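Grarimeo: conjunto de recolha de demonstrações para mãos de cinco dedos

Quem já tentou ensinar uma mão robótica a pegar em coisas moles sabe que o trabalho custa mais nos exemplos do que no modelo. Foi a pensar nessas tardes compridas, a repetir o mesmo gesto vezes sem conta, que a Revmont preparou o Grarimeo, um conjunto que junta a câmara de punho, a luva do operador e o programa de gravação numa só mala (e sim, cabe tudo, cabos incluídos!).

A câmara fica presa junto ao punho e acompanha a mão para onde ela for, de modo que o polegar e as pontas dos dedos aparecem quase sempre em primeiro plano. É deste ponto de vista que o sistema vai aprender, e por isso gostamos que o operador também o veja no ecrã enquanto trabalha. Ao princípio estranha-se um bocadinho, mas ao fim de uma manhã já se vai lá com naturalidade.

O que vem na mala:
Câmara de punho com suporte de aperto rápido
Luva do operador, tamanhos M e L
Pedal para iniciar e fechar cada episódio
3 cabos de 35 cm
Licença do programa Prillel para um posto

O Prillel guarda cada episódio com o vídeo, a posição dos dedos e uma nota escrita pelo operador. Pode marcar uma tentativa como falhada sem a apagar, coisa que a nossa colega Yulan Tang pediu com muita insistência, e com toda a razão: os exemplos maus também têm o seu uso quando estão bem identificados. Para uma primeira tarefa, sugerimos começar com 200 episódios, mudando a posição do objeto entre uns e outros. Com tecidos e peças fofas convém ter ainda mais paciência, pois a forma muda a cada toque.

Preço: 689 €, com portes incluídos para Portugal continental. O suporte para a mão Maruyama pede-se à parte, no mesmo formulário.
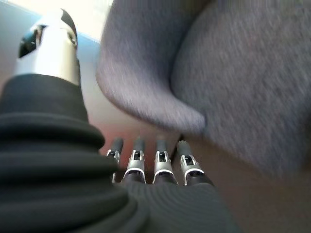
Se tiver dúvidas sobre a montagem, escreva-nos antes de encomendar e diga que mão utiliza e que tarefa tem em vista, que nós respondemos com todo o gosto.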